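15th December

Long one. Shoulders gone, typing this on the tram so forgive whatever.

Teleop all day at Henideo. Target for the Billumow set is 300 demos, we were on 72 at lunch and I'd have sworn it was more. Suha Shboul on the log, me on the controllers. She says my left hand is fine and my right hand is "asleep". Fair. Qusai wants both arms doing something in every demo, but he's not the one standing there.

Main trouble is the approach. On the side screen I think I'm lined up, then I check the wrist view and I'm nowhere near. Depth is just guesswork until you've done it enough times. Slow down, slow down, slow down. Wrote it on my hand.
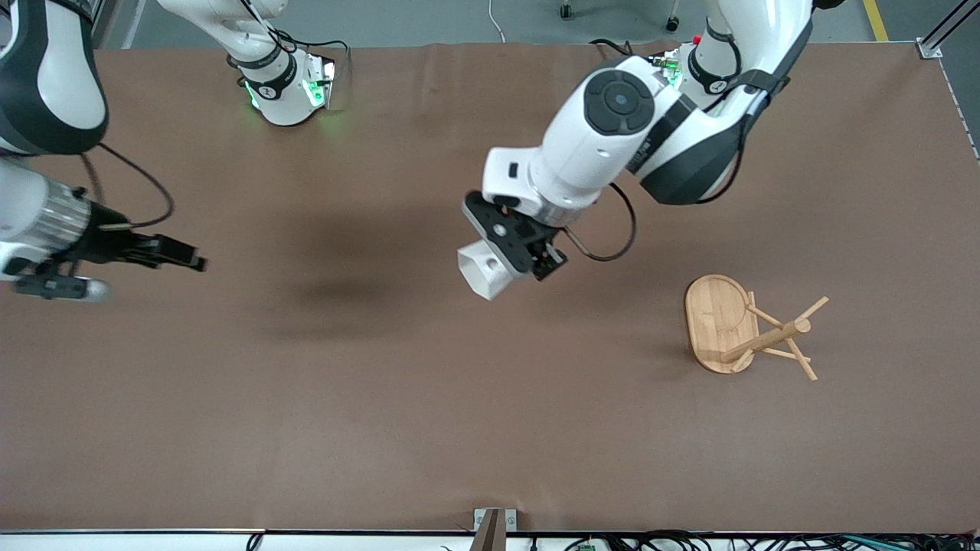
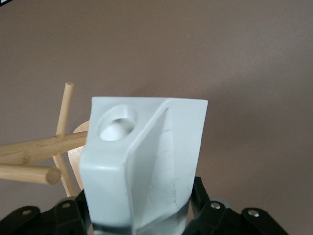

2 min read

White block in the left gripper, mug tree on its side. I like the block by now, know every scuff on it. The round hole in the end is what I steer by in the wrist view - if I can see the rim I know which way it's turned. Suha steers by the ridge. We argued about this for most of the coffee break.

Mug tree I like less. Pegs everywhere, and lying down like that they point at you whichever way you come in. Clipped one in the morning, threw that demo out. Then threw out 6 more becuase I'd been hesitating and Qusai Najjar says the policy learns the hesitating too. He showed me the October run where it stops dead in mid-air exactly like I do. Horrible. Like hearing your own voice on a recording.

Better after lunch. Stopped thinking about my fingers. Finished on 86 good ones, so yes, fourteen in a whole afternoon, don't do the math on the rest.

Tomorrow: swap hands with Suha for the first hour, ask about the Dultia grips for the controllers, bring a proper sandwhich. Wrists on ice tonight. My stop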